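Play Kitchen Bits, Gallery Two

Hello again! So many of you asked after the Sunday play kitchen table, which was lovely to hear. For anyone new, the whole collection lives in a cupboard at Tronderdale (the hall, not the street) and comes out when the littlies do. We're at 120 pieces now if you count every last pea, and most of it cost next to nothing. I'm partial to the pastel things myself - mint, lavender, that soft banana yellow - and I'll happily put them out together any chance I get.

Colanders and plates

I have a real weakness for an oval colander. It holds a whole fruit salad, kids love poking their fingers through the holes, and it's a hat within minutes of anyone turning up.

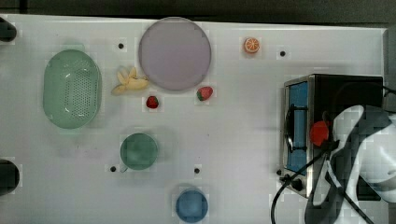
The strawberries are the favourites, always have been. I've replaced them more often than anything else in the cupboard, and I still find the odd one in my coat pocket when I get home. Bananas come a close second. Orange halves and slices are good for the older ones, who like to run a juice bar and charge you 1,000 dollars a glass.

A lavender plate goes with everything, by the way. I'd have a whole dinner set in that colour at home if I were allowed. 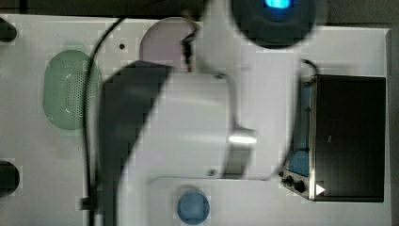

Cups, fruit and the oven

Cups get used for soup, tea, paint water and once a very surprised snail. I like a mix of colours so there's less arguing over whose is whose, though there's still arguing. Green for the measuring and blue for the drinking is my rule, and I'm the only person who follows it.

The toaster oven corner is where the serious cooking goes on. Everything is "two more minutes", whatever's on the menu, and I've been served strawberry on toast (no toast) more times than I can tell you.
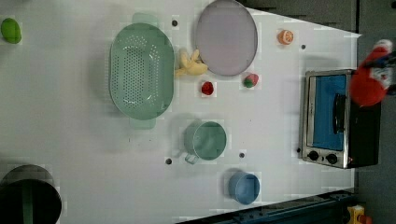 Caoimhe Sheehan wrote in to say her lot would have the fruit sorted by colour before anyone got near the cooking, and could we please do a gallery of just the vegetables next, because her youngest is mad for a toy eggplant. Consider it done, Caoimhe! I'll dig out the veg tub in November.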